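January, 6.40 a.m.

Woke before the alarm. Outside sensor read 3 degrees, inside 16, which is one better than yesterday at the same hour. The boiler came on at six as set. I have now lowered the flow temperature twice, and the house takes longer to warm but holds its heat through the morning. The radiator in the back bedroom still lags behind the others. I opened its lockshield a quarter turn and closed the one in the hall by the same amount. Will leave both alone until the weekend and then read them again.

Meter at 3653 when I went down for the milk. I write the figure on the inside of the cupboard door, in pencil, below the December ones.

Catrin Trevor rang at half past eight about the damp on the party wall. Her side shows a tide mark to knee height. Mine stops lower, just over the skirting. She has had a man from Vistlow round and he wants to inject the whole length. I said I would look at the outside ground level first. The flower bed on her side has been built up over the years and stands higher than the old slate course in at least one place. Soil against brick will do this without any help from below. She agreed to hold off signing until we have dug a trial section.

Dug it after lunch. The top layer was compost, then rubble with a good deal of old mortar, then clay. The slate was where I thought it would be, 20 centimetres down from the present surface. The bricks above it were dark and the pointing came out with a fingernail. Somebody repointed in hard cement at some stage, I would guess in the seventies, and the faces of three bricks have blown. These want cutting out and turning, and lime put back in. I covered the hole with a board and a paving slab against rain.

Moisture meter, pins in the plaster, my side: 46 on the relative scale at skirting height, falling off quickly above it. The number means little on its own, as salts in old plaster push the reading up. I marked the spots with small crosses so that the next set can be taken at the same points.

Efe Oyewole lent me his bolster and plugging chisel. The chisel has been ground badly and will need squaring off. He also has half a tub of lime putty, bought two winters ago and kept under water, and says I can have it for the price of collecting it.

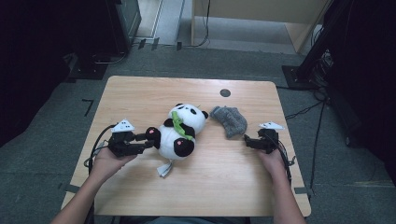 Kayode Ogbonna

Rain from four o'clock, light, wind in the west. Checked the board over the hole with a torch and found it dry underneath. The downpipe at the corner drips at the second joint and the drip lands a foot from the trial section, so that goes on the list ahead of the bricks. New bracket and a length of seal from Nerevton, if they still stock the old size.

Supper was soup. Wrote to Catrin with the depth of the slate and a sketch of the section, and asked whether she minds losing the two lavenders nearest the wall. They can be moved in March.

Hall 18 at ten o'clock, back bedroom 17. The quarter turn seems to have done something. Boiler off at half past.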